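The Week I Tried to Own Fewer Kitchen Tools

8th April

I have been meaning to write this one up for a while, and now that the windows are open and the kitchen smells of something other than onions, I have no more excuses. So get yourself a cup of tea (or coffee, I won't judge) and settle in, because I'm going to talk about utensils for longer than is probably decent.

It started with the drawer. You know the drawer. Ours is the second one down, to the left of the stove, and for the six years we've lived on Wainwright Street it has opened exactly as far as the ladle allows. Every evening I'd slide my hand in flat, push the ladle down, wiggle, and get it open another couple of inches. When my friend Ye-rin came for dinner in the winter she watched me do this twice and then asked, very kindly, what was in there that I needed so badly. I started listing things and ran out of good answers after the whisk.

So I emptied it onto the bed. All of it! There were three peelers, and I only like one of them. There was a melon baller from my aunt in Plullinham, who has never to my knowledge served a melon. There was a garlic press with garlic in it from some previous era. I sorted it all into piles, then moved the piles around for most of a Sunday, then had to sleep on the couch side of the apartment because I'd lost heart and couldn't face putting any of it back.

What helped in the end was a thing Bok-nam told me. She cooked for a school for thirty years and she has firm opinions about everything, and her opinion on this was that whatever you reach for while something is hot should be standing up, out in the open, and whatever you don't can go live in a box. She uses an old pickle jar herself. I tried a pickle jar and it tipped over the moment I put anything long in it, so I went looking for something squarer.

I settled on a plain frosted plastic holder, see-through enough that I can tell when there are crumbs at the bottom. It isn't pretty in the way a stoneware crock is pretty, and I did look at the crocks, believe me. I stood in Gornitz with one in each hand until the man asked if I needed a basket. But the plastic one is light and it goes in the sink without a fuss, and if I drop it I won't cry.

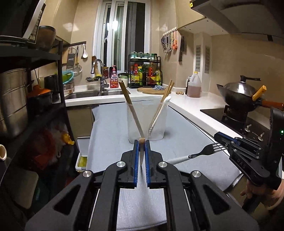
Two pairs of wooden chopsticks and the white spatula in the new holder, with the sink and the spice corner behind.

Let me say a word for long chopsticks, since I came to them late and now I'm a bore about them. I use them for turning things in the pan, for fishing noodles out, for poking at a potato to see if it's ready, for rescuing toast. I used to have tongs for all of that and the tongs were a big part of why the drawer wouldn't open (they never stayed shut, the spring was shot). Kittipong, who lives downstairs and is a far better cook than I am, says I hold them too low. I'm sure he's right. The noodles come out anyway.

The white spatula gets the rest of the work. Eggs, mostly, and scraping down the bowl, and the occasional pancake when somebody sleeps over.

Of course, once you've fixed one corner you start eyeing the next. The spice rack is the black one with two tiers, and I'd like to claim the system up there is a clever one, but really it's just that the little jars with the teal lids go along the top and the oils and sauces get squashed in underneath. The jars I'm proud of. The bottles are another matter. I have a real weakness for sauce, and every time I use one up I seem to come home with two. I've promised myself no new ones until June, and I'm writing that here so you can all hold me to it.

The round cutting board has ended up in front of the rack with a blue cloth on it, and I've decided that's where it lives. I tried hanging it up once. The hook came out of the wall and brought a fair bit of the wall along.

As for the leftovers from the drawer, they went into a shoebox on top of the closet, with a strip of tape across the lid. The rule is that if I need something I can go and get it, but I have to fetch the step stool first. So far I've climbed up there for the can opener (my own fault, that should never have gone in) and for the whisk, which has now been officially forgiven and put back. The melon baller is still waiting on its big day.

The drawer, meanwhile, opens all the way. I keep opening it just to feel it go. If you've got a good home for three peelers, well, two peelers, leave me a comment and I'll put them in the mail.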